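Ticket 1577: Disassembly cell 2 stops during visitor demonstration
Site: Istville
Project: Vurkness
Opened by: Sofia Vieira, Visitor Programs
Assigned to: Ewan Cruickshank, Cell Support
Priority: High (open day)
Status: Closed

Summary

During the February open day, cell 2 entered a protective stop twice while demonstrating the removal of components from a desktop computer. Both stops took place with visitors at the barrier. Visitor Programs requests that the cause be identified and that the cell be released for the afternoon session, which begins at 1:30 p.m.

Initial report (S. Vieira, 10:50 a.m.)

The first group from Magesa was received at 10:15 a.m. The demonstration program started normally. The arm halted above the computer case and the operator panel showed code 606. The floor operator acknowledged the code and restarted the program from the last safe step. The same code returned on the next attempt. The group was moved on to cell 3, and the remainder of the morning schedule was adjusted accordingly.

Please advise whether the afternoon groups should be routed past cell 2 or whether the demonstration should be withdrawn from the tour.

Response (E. Cruickshank, 11:05 a.m.)

Code 606 indicates that the force measured at the wrist exceeded the limit set for the current step. It does not by itself indicate a fault in the arm. The cell has been placed in manual mode and the log for the morning has been saved. Visitor Programs is asked to keep the barrier closed until further notice.

The following were checked with the arm stationary:

1. Emergency stop circuit: normal.
2. Wrist cable routing: no strain at any taught position.
3. Gripper open and close at low speed: normal.
4. Camera calibration: within tolerance.
5. Position of the computer case on the table: displaced toward the drive cage side when compared with the taught position.

Item 5 is considered the probable cause. The case had been exchanged before the first group arrived, and the exchange was not followed by a locating run. The case was returned to its taught position and the program was stepped through at reduced speed.
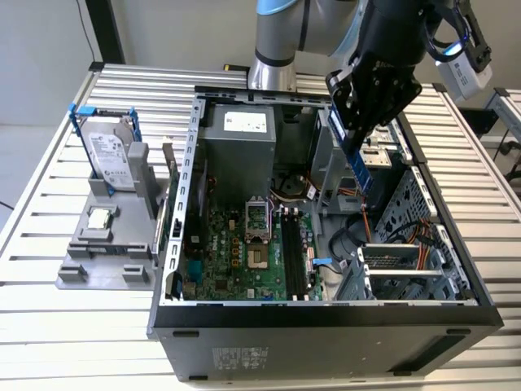

Reading time: 3 minutes

At this point in the check, the gripper is over the drive cage side of the case with a blue-handled component, and the CPU and the Seagate drive in its blue carrier are in the parts tray. The socket on the board is empty with its load plate raised, as the program requires before the tray positions are confirmed.

Update (E. Cruickshank, 12:20 p.m.)

The full sequence was completed at reduced speed without a stop. It was then repeated at demonstration speed, again without a stop. The peak force recorded in the second run remained below the limit of 40 newtons. The limit itself has not been changed, and it is not to be raised for the purpose of a demonstration.

A locating run has been added to the start of the program. The operator will be prompted to confirm it each time a case is exchanged. The revised program is stored on the Zalico controller as version 1177, and the previous version has been archived.

Question from Visitor Programs (S. Vieira, 12:35 p.m.)

Does the locating run alter the length of the demonstration? Groups are scheduled closely after lunch.

Response (E. Cruickshank, 12:45 p.m.)

The locating run takes less than one minute and may be carried out before the group is admitted. No change to the tour schedule is needed. Cell 2 is released for the afternoon session.

Closing note (S. Vieira, 4:40 p.m.)

All afternoon groups viewed the demonstration at cell 2. No further stops were reported. The open day checklist has been amended to include the locating run under cell preparation. Ticket closed with the agreement of both departments.

Related tickets
Cell 3: barrier sensor slow to reset
Cell 2: request for spare parts tray
Visitor display: captions out of step with program
Tour route: floor markings to be renewed

Contact Cell Support | Copyright Vurkness Project, Istville | Back to top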